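Carpet talk at Clillari

I caught the owner of Clillari, a small workspace in Plindale, over coffee in February, and we got onto floors almost at once. "I looked at carpet samples for nearly six weeks," she told me – and I believe her!

She wanted gray, with streaks in it. "Plain gray looked so flat. I like the lighter bits running through." 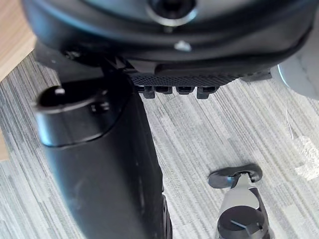
Keeping it clean

The whole floor cost her $1620, fitting included. "I vacuum along the stripes, then across," she said. "Chairs I move every time – yes, all of them."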